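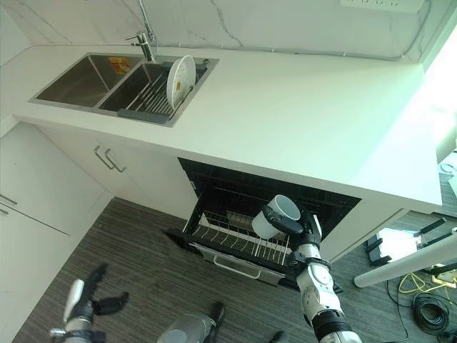

How often should the finger tendons on a Turex hand be re-tensioned? Ours is on the right arm and does cups and plates most of the day. The grip has gone a bit soft at the tips.

Lucero Llanos
Every 800 grip cycles for the first month, then go by the log. Power the arm down, take the palm cover off and turn each tensioner until the slack is gone. Re-zero the fingers afterwards or the grip force will read wrong.

Berhanu Zeleke
We do ours every 12 days. Check the fingertip pads too, worn rubber feels the same as a loose tendon.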